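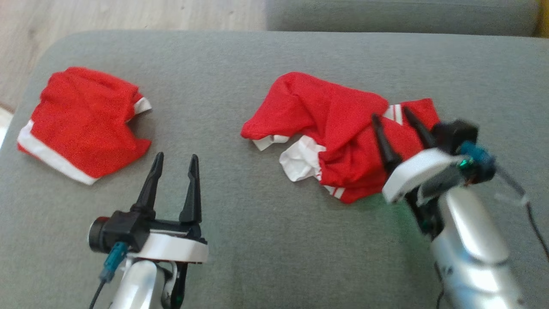

Plumo Forum > Home and laundry > Red kit with white trim, how do you fold it?

elifnaz_a
Hello all. My son plays for Clernden juniors and I have the same problem after every match. The shorts I can fold small, but the shirt stays as a heap on the sofa. The collar comes out on one side and the stripes never meet. How do you do it?

rogelio_p
Wash everything at 40, inside out, and fold on a table. A sofa is too soft for a shirt.

agathe.rey
I disagree with Rogelio – I fold on the seat cushion for years and it goes well. Flatten the sleeves first, then the collar up.

rogelio_p
And the creases?

agathe.rey
It is a football shirt. After 7 minutes on the child nobody sees them.

begona_paredes
My worry is the white trim. Ours became pink in May, and it was at 30 with a color sheet. I wash red kit alone now.

elifnaz_a
Thank you! Begoña, did the pink go away?

begona_paredes
A little, after 12 hours in cold water with oxygen powder. Not from the collar.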